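We use cookies to remember your settings. Accept | Manage

Review: the Wulora wooden drawer cabinet, after one winter of use
2,105 views | 13 comments

I was looking for a small cabinet with drawers that can stand on a table, for tea things and snacks. Most of what I found was plastic, or it was so big that I would need a second table only for the cabinet. In January I finally bought the Wulora, which is made of wood and is sold in the Hagedorn shop in our town. I also took a flat tray from the same shelf, and I will say some words about the tray too.

I don't receive anything from Wulora or from the shop. I paid the normal price.

First impression

The cabinet came in one piece, so I had nothing to assemble. The wood has a light brown, warm tone and I find it friendly to look at. It smelled quite strongly in the first days. I left the drawers open by the window for five nights and after this the smell was gone.

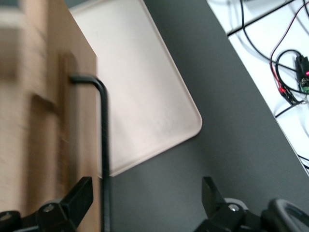
It is heavier than I expected, and for me this is a good point. My old cabinet, a cheap one from Skodex, moved toward me each time I pulled a drawer, and I had to hold it with the other hand. With the Wulora I can use one hand and keep my cup in the other. The drawers run wood on wood, without metal rails. In the first weeks they were a little stiff. I rubbed a candle along the runners, as my grandmother did with her kitchen table, and they have been better from that day.

What goes inside

The drawers are not deep. Tea bags, spoons, napkins and small packets are all fine. A jar must lie on its side, and I don't like that. Before you buy, please measure the tallest thing you want to hide.

Cookie boxes were my biggest question, as I buy shortbread in the long, slim cartons and they never fit anywhere. If I lay the carton flat and a bit diagonal, the drawer closes. If I put a second one on top, it does not. When guests come I take the box out and leave it on the table anyway, and the red plaid looks nice on a gray surface.
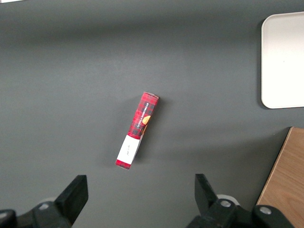 The tray

The tray is sold separately. It is cream colored, with rounded corners and a rim that is only slightly raised. The low rim is comfortable when you want to pick up a cookie, but I would not carry full cups on it over a carpet. The surface is matte and it shows smudges quickly. A wet cloth is enough to clean it, only you will do it often.

What I would change

I would like a thin felt layer under the cabinet. I glued 2 strips myself. I also wish the instructions said which oil to use on the wood. I asked in the shop and they were not sure either. For now I use nothing and wipe it dry.

Would I buy it again? The cabinet yes, the tray maybe in a darker color. Both have stayed on my table.
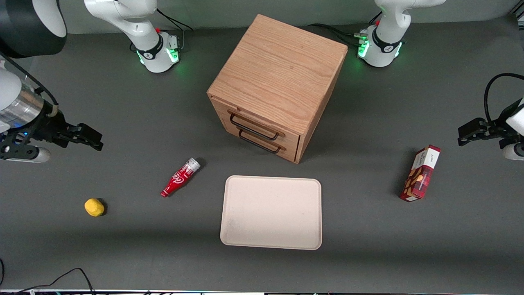 A reader from Bunine wrote to me that the candle trick worked on her cabinet for a month only, and that she now prefers a piece of dry soap. She also says the drawers became stiff again in the summer, when the air in her kitchen is humid. I have not had mine in the summer yet, so I will try the soap if it happens to me too.

Shared 5 times | Leave a comment

Get new reviews by email. Subscribe
Contact | Copyright | Back to top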